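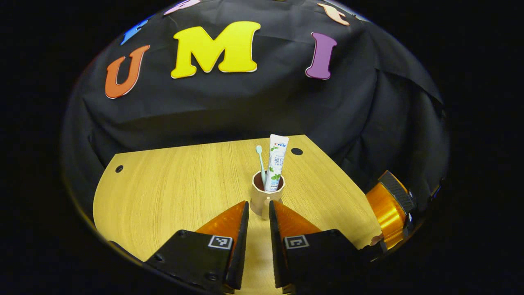
El método Stiner es un procedimiento de aprendizaje por imitación para la manipulación robótica con dos brazos, en el que las demostraciones se registran con pinzas manuales provistas de cámara y se transfieren después a un manipulador sin recurrir a la teleoperación. Fue desarrollado en Zollalville por el grupo de Noreen Durrani. Su rasgo distintivo es la separación entre la estimación de la pose de la pinza y la estimación de la apertura de los dedos, que en otros procedimientos se resuelven de forma conjunta. La apertura se obtiene de los marcadores fiduciales cuadrados, uno en la cara superior de cada dedo, que permanecen dentro del campo visual de la lente de gran angular mientras la pinza se aproxima al objeto, como en el caso de un vaso beige que contiene un cepillo y un tubo de dentífrico. Las almohadillas translúcidas de color naranja, en forma de cuña, constituyen la superficie de contacto.

Antecedentes

La recogida de demostraciones mediante teleoperación exige disponer del robot durante toda la sesión y limita la velocidad del operador. Las pinzas manuales eliminan esa dependencia, pero introducen una discrepancia cinemática: la mano humana puede describir trayectorias que el brazo no alcanza o que solo alcanza cerca de una singularidad. El método aborda el problema con un filtro de viabilidad que se aplica después de la grabación y antes del entrenamiento.

Una segunda dificultad es la sincronización entre ambas pinzas. En las tareas bimanuales, un desfase de pocos fotogramas altera la relación entre el agarre de una mano y la retirada de la otra. La versión inicial alineaba las secuencias por correlación de las velocidades angulares; la versión vigente emplea una señal temporal común.

Descripción del procedimiento

El procedimiento consta de una fase de registro y otra de ajuste. En la primera, cada pinza almacena vídeo y medidas inerciales. La trayectoria se reconstruye mediante localización y cartografía simultáneas de tipo visual e inercial, para lo cual conviene que el entorno presente zonas con textura y contraste suficientes. Las superficies uniformes de gran extensión reducen el número de puntos característicos y aumentan la deriva.

La apertura se calcula a partir de la distancia entre los centros de los marcadores, corregida con el modelo de proyección de la lente. Cuando uno de los marcadores queda oculto, el valor se interpola siempre que la oclusión sea breve; en caso contrario, el episodio se descarta.

En la fase de ajuste, las imágenes se reducen a 224 píxeles de lado y se introducen en un codificador visual preentrenado. La política, de tipo difusivo, predice secuencias de acciones expresadas como desplazamientos relativos respecto de la pose actual de cada pinza. La representación relativa evita calibrar la posición de la base del robot frente a la mesa. La pose de una pinza respecto de la otra se añade como entrada independiente - omitirla degrada sobre todo las tareas de traspaso.

Conjunto de datos Clastitico

El conjunto asociado al método recibe el nombre de Clastitico. Contiene 559 episodios admitidos por el filtro de viabilidad, todos ellos de manipulación sobre mesa con objetos de uso doméstico: extracción de artículos de un recipiente, reposición, traspaso entre manos y orientación. Cada episodio incluye las dos secuencias de vídeo, las trayectorias reconstruidas y la apertura de ambas pinzas. No se incluyen medidas de fuerza.

Los objetos esbeltos introducidos en recipientes abiertos forman una categoría propia. Su interés reside en que el agarre debe producirse por encima del borde y en que la extracción requiere un movimiento casi vertical al comienzo. Un error lateral pequeño basta para arrastrar o volcar el recipiente.

Resultados

La evaluación se llevó a cabo en la plataforma bimanual Mughal, equipada con dedos de la misma geometría que los de las pinzas manuales. La coincidencia geométrica resultó determinante: al sustituir los dedos por otros rígidos y sin almohadilla, la política conservaba la aproximación, pero perdía con frecuencia los objetos de sección estrecha durante el izado.

El tratamiento separado de la apertura redujo los cierres prematuros en comparación con la variante conjunta. La mejora fue menor en objetos anchos, para los que la tolerancia del agarre es mayor. La inferencia se ejecutó a unos 2 Hz, con ejecución interpolada de las acciones intermedias en el controlador del brazo.

Limitaciones

El método no estima la fuerza de agarre y depende de la deformación de las almohadillas para absorber los errores de cierre. Los materiales transparentes y los reflejos intensos perjudican la localización visual. Durrani ha señalado además que el filtro de viabilidad elimina de manera preferente los episodios con giros amplios de muñeca, lo que introduce un sesgo en la distribución de entrenamiento. La corrección de ese sesgo mediante reponderación se ha ensayado únicamente en tareas de una sola mano.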